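How a Bill Becomes a Law, and What a Veto Does

Trosville Learning Pages: Government for Grades 4 to 6
By Cherry Mae Umali

A law is a rule that everyone in a place has to follow. Before it is a law, it is called a bill. A bill is a written plan for a new rule, or for a change to an old one. Most bills never become laws.

In the United States, bills for the whole country go through Congress. Congress has two parts, called chambers. One is the House of Representatives, which has 435 voting members. The other is the Senate, which has 100 members, two from each state. A bill must pass both chambers in exactly the same words.

Step one: someone writes it down

Anyone can have an idea for a law. Only a member of Congress can introduce the bill. The member who does this is called the sponsor. Other members who want their names on it are called cosponsors. The bill gets a number. Bills that start in the House have numbers beginning with H.R., and bills that start in the Senate have numbers beginning with S.

Step two: the small group

The bill goes to a committee. A committee is a group of members who study one subject, such as farming or roads. They may hold a hearing, where people come to answer questions. They may change the wording. A change is called an amendment.

If the committee does not vote on the bill, it usually stops there. People say the bill "died in committee." It can be introduced again after the next election, with a new number. 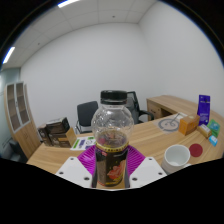 Step three: the vote

When the committee is finished, the bill can go to the full chamber. Members give speeches for and against it. This is called debate. Then they vote. To pass a bill, a chamber normally needs a majority of the members who vote — more than half.

Suppose 409 members of the House vote. Half of 409 is 204 and a half, so 205 yes votes are enough. If 209 members vote yes and 200 vote no, the bill passes the House.

The Senate has an extra rule. Senators may keep debating a bill for a long time to delay the vote, which is called a filibuster. Ending the debate on most bills takes 60 senators.

After one chamber passes the bill, the other chamber begins its own work on it. If the second chamber changes the words, both must agree on one version and pass it.

Step four: the President

The finished bill goes to the President, who has ten days to decide, not counting Sundays. There are four things that can happen.

The President signs the bill. It becomes law.

The President sends it back unsigned, with a list of reasons. This is a veto. "Veto" is a Latin word meaning "I forbid."

The President does nothing, and Congress is still meeting when the ten days end. The bill becomes law without a signature.

The President does nothing, and Congress has ended its meetings for the term. The bill does not become law. This is a pocket veto.

Can Congress beat a veto?

Yes, if enough members agree. Congress can vote again after a regular veto. This time each chamber needs two-thirds of the members voting. If both reach that number, the bill becomes law anyway. This is called an override. A pocket veto cannot be overridden — Congress would have to start over with a new bill.

Try it with your class

Write a short bill about a classroom rule. Split the class into a House and a Senate, and choose one person to be President. Pass the bill in both chambers. Then have the President veto it, and work out how many votes each chamber needs for an override. With 12 students voting in a chamber, two-thirds is 8. With 15, it is 10.

Words to know

Amendment: a change to the wording of a bill.
Chamber: one of the two parts of Congress.
Override: a vote that turns a vetoed bill into law.
Sponsor: the member who introduces a bill.
Veto: the President's refusal to sign a bill into law.

Page last checked Sunday, March 26, 2023. Next in this series: How a State Legislature Works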